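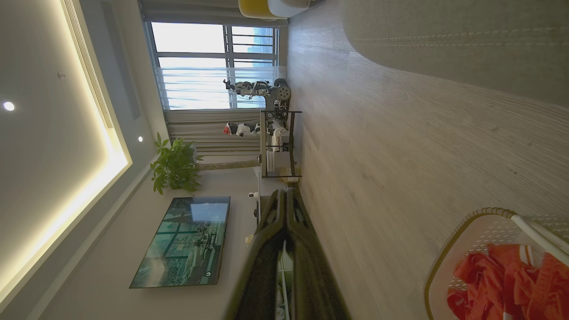
Two black gripper fingers and a basket of washing in the living room. What are the rules for a job like this?

Robot rules: how to share a room with a machine

I love robots. I've loved them since I was small enough to fit inside a cardboard box with "ROBOT" written on the front (I stayed in that box for most of a Sunday and had my tea in it). Now I write about real ones, and the question I get asked most by people your age is whether robots have to follow rules.

They do! Loads of them. And so do the people who build them, and so do you, if there's one in the room with you.

Let's start with the rules for the people who make them, as those come first.

Rules before the robot moves

Before a robot does its very first job, somebody has to sit down and think of everything that could go wrong. Grown-ups call this a risk assessment. You've done one too, if you've ever looked at a tree and decided which branch was too thin to climb.

For a robot that picks up clothes, the list might go like this. Could it pinch a finger? Could it bump somebody who is kneeling on the floor? Could it knock over a plant pot, or bang into the telly? What if a sock gets tangled round it? What if the cat is asleep in the washing? (Cats really do love a pile of clothes, so that one has to go on the list.)

Then, for every worry, the makers have to do something. The best thing is to get rid of the danger completely. Say a part has a sharp corner: you make it round. If you can't get rid of the danger, you put something in the way, like a cover or a fence. Only after that are you allowed to stick up a sign saying "be careful". A sign is the weakest sort of safety there is. Think how often you've walked straight past one!

What is a standard?

A standard is a set of rules that lots of experts have agreed on and written down, so that everybody can use the same ones. You use things made to standards all day long. Your bike helmet is one, and so is the plug on your lamp, and that's why it fits the socket at your gran's house as well as the one at yours.

Robots have standards too. There are some for the big arms in factories and others for robots that work near people at home or in hospitals. I have read quite a few of them and I won't pretend they're bedtime stories. One checklist I was sent had 2,569 lines in it. I made a lot of toast that week.

The good bit is that you can boil plenty of it down into rules that make sense to anybody.

Go slowly near people. A slow robot gives you time to step out of the way, and it gives the robot time to stop. It also hurts a lot less if it does touch you.

Don't squeeze too hard. Robot hands come in all sorts of shapes, and many have just two fingers, a bit like kitchen tongs. A good gripper has a limit on how tightly it can close. Try this: pick up a T-shirt using only your thumb and one finger. Now pick up a grape the same way. You changed your squeeze without even thinking about it, didn't you? A robot has to be taught that.

Stop when told. Lots of robots have an emergency stop, very often a fat red button. Anybody may press it, at any time, and you should never get told off for pressing it because you were worried. I feel strongly about this one! If people are scared of getting in trouble, they wait, and waiting is the wrong thing to do.

Stay stopped. Once the button has been pressed, the robot mustn't start up again all by itself. A person has to look round, check that everything's all right and then start it on purpose.

Why a living room is tricky

In a factory you can paint a yellow line on the floor and put the robot behind a fence. You can't do that next to a sofa. Homes have soft things and breakable things all mixed together, and they have people who wander in with a biscuit and don't look where they're going (me, mainly).

So anyone trying out a robot at home should get the room ready first. Here's the list I use when I go visiting:

Clear the floor where the robot will be working.
Move cables so they can't be tripped over or pulled.
Tie back long hair and tuck in scarves and dangly cords.
Shut pets in another room.
Decide who is watching the robot, and let that person do nothing else.
Make sure everyone knows how to stop it.

The fifth one is harder than it sounds. Watching a robot fold or fetch things gets a bit dull after 100 goes, and your mind drifts off to what's for lunch. So take turns, and swap over before you get bored.

What about cameras?

Many robots have cameras so they can see what they're doing, sometimes right beside the gripper. That's very handy for the robot. But a camera over a washing basket can also see the rest of the room, so there are rules about that as well.

People should be told when a robot can see them. They should be asked first, and they're allowed to say no. The pictures should be kept safe and used only for what everybody agreed to. Letters, school reports and family photos are best put away in a drawer before the robot starts. And if you'd like to know what a robot's camera is looking at, ask! It's a perfectly polite question and a good grown-up will show you.

Your own rule book

Now it's your turn. You need 2 people, a basket, some clean clothes and a cushion to mark the "home" spot.

One of you is the robot and the other is the safety person. The robot keeps one hand behind its back and makes a two-fingered gripper with the other. It can only move clothes from the basket to the cushion, and it has to move slowly. The safety person can shout "Stop!" whenever they like, and the robot must freeze until it hears "Checked and ready".

Play until the basket is empty, then write down every single thing that nearly went wrong. Did you bump heads? Did a sleeve get stuck? Did somebody sit on the cushion? Turn each one into a rule. When I tried it we ended up with 8 rules, and one of them was about giggling.

Then swap places and play again with your new rules. You'll probably find a rule that doesn't work, or one that's missing. Cross it out, write a better one and have another go. The people who write real standards do the same, and theirs get changed every few years too.

Words to know

Gripper: the part of a robot that holds things.
Risk assessment: thinking about what could go wrong and what to do about it.
Standard: rules that many people have agreed to share.
Emergency stop: the control that makes a robot stop straight away.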